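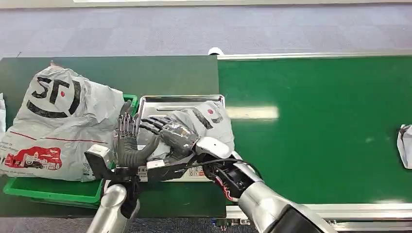
Figure 4. Metal tray and green conveyor belt.

4.2 What people think a package weighs

The literature on everyday judgment has been kind to length, harsh on time, and nearly silent on the weight of mail. Flitton and Ko both treat the household package as a solved problem, on the grounds that a scale will settle it. We agree that a scale will settle it. Our interest is in the stretch of time before it does, when a person stands in a hallway holding a box and forms an opinion.

We recruited 300 adults in Drurnanley and 300 in Dokthorpe and asked each to keep a diary of outgoing packages. Before going to the counter, the sender wrote down a guess. At the counter, the sender wrote down the answer. We had expected the second step to be the easy one. In the first month, 47 diaries came back with the two columns in perfect agreement, to the ounce, for every package sent. These were set aside with our compliments, and the entries do not appear in the analysis. The remaining diaries gave 3,551 usable pairs by the time collection closed on Jun 24, 2022.

The plainest result is that senders guess low. This held in both towns, for both sexes, and for every age group, including the retired letter carriers, who had told us at intake that they would not need the diary. Low guesses were most common for books and least common for clothing. A winter coat takes up a great deal of room and seems to be given credit for it. A hardcover cookbook takes up very little room and gets no credit at all until the postage is due.
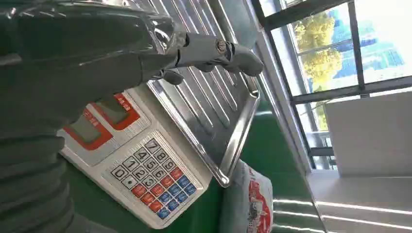 Size, then, does much of the work that weight is supposed to do. Where the diary recorded a soft mailer, guesses sat closer to the counter weight than they did for boxes of the same mass, and the spread between senders was smaller. We first put this down to the box itself, whose cardboard few people think to include. When we asked a small group to guess the weight of an empty box, however, several declined on the grounds that it was empty. We have kept these replies in the coding as a separate category.

Price also matters, though in a direction that flatters no one. Senders who were paying their own postage guessed lower than senders whose postage was covered by a store or an employer. The difference was largest just above a rate step, where a guess on the near side of the line would have saved money if the counter had been willing to go along with it. Under the coding scheme drawn up by Jin-sol Jeon, a remark written beside the guess was marked as hopeful, neutral, or resigned. Hopeful remarks ("should just squeak under") went with the worst guesses in the sample. Resigned remarks went with the best, and their authors took no visible pleasure in it.

Practice helped less than we had assumed when we wrote the grant. Over the diary period, senders with many packages improved on the items they sent often and on nothing else. One Dokthorpe participant, who sold used board games, became very good at board games. Her guess for a pair of boots in May was off by more than half.

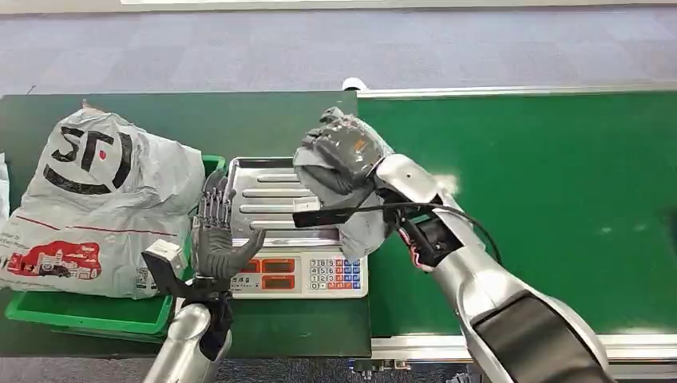 4.3 Round numbers and the comfort they give

Most guesses in the diaries end in a zero or a half. This is ordinary enough, and Flitton reports the same habit for distances walked. What we had not seen reported is that the habit spreads to the counter column. Among sellers with long diaries, the recorded answers also drift toward round values as the weeks go by, as though the scale had been talked into it. We compared a portion of these entries with the printed receipts. The receipts were not round.

Two readings are open to us. Senders may have written the answer down at home, from memory, and smoothed it on the way. Or they may have felt that three digits after the point was showing off – a view that came up in Drurnanley more than once and was stated there with some heat. The diaries cannot separate the two, and we treat the counter column with caution in Section 5, using receipts wherever the sender had kept them.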